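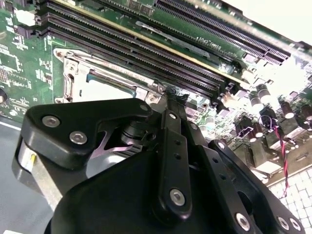
Week 6 notes: Why your program waits around

Okay, picking up where we ran out of time. We had just gotten to the Zondgate ticketing story and I promised I'd put the numbers in writing, so let me do that first and then go back to the stuff on locality.

Zondgate sells train tickets, and their nightly job adds up every sale by station. Two versions of the code, same machine, same data. The first one walked through the table row by row and finished in 261 seconds. The second one walked down the columns and took 3,179 seconds. Same additions, same answer at the end! I love this one because the code looks almost identical, you just swap the two loops, and half of you voted that it wouldn't matter.

So what's going on? The processor never grabs one number from memory. It grabs a whole chunk (a cache line, 64 bytes on most of the machines you'll touch) and keeps it close by. If the next number you want is in that chunk, great, you have it almost for free. If you jump way down the table every time, you throw away nearly everything you fetched and go back out to main memory again and again.

I think of it like cooking with the pantry down in the basement. You can carry up one egg per trip or you can carry up the carton. Spatial locality is the carton. Temporal locality is leaving the butter on the counter when you know you'll want it again in two minutes.

A few words you need for the quiz:

Hit: the data was already in the cache.
Miss: it wasn't, so we go and get it.
Working set: everything your program is busy with over some stretch of time. When it fits in the cache, life is good.
Eviction: kicking out an old line to make room for a new one.

Somebody asked after class about machines with two processors, and it's a good question that I answered badly. On those boards each processor usually has its own memory slots wired to it. It can still read the memory that belongs to the other one, but that takes longer. The name for this is NUMA, non-uniform memory access. You won't need it for the homework, but it comes back in week 11 when we do threads, so tuck it away.

Homework: problems 3 through 7 in the Warkent packet. For problem 5, run your timing loop 80 times and give me the median, please, and close your browser first (you'd be surprised). Problem 7 uses the Harahap data file, which has 2,491 rows with a header line on top, so skip the header or your totals will come out strange.

Reading for next time is the chapter on write-back and write-through. It's short. Bring a pencil, we'll be tracing a tiny cache by hand.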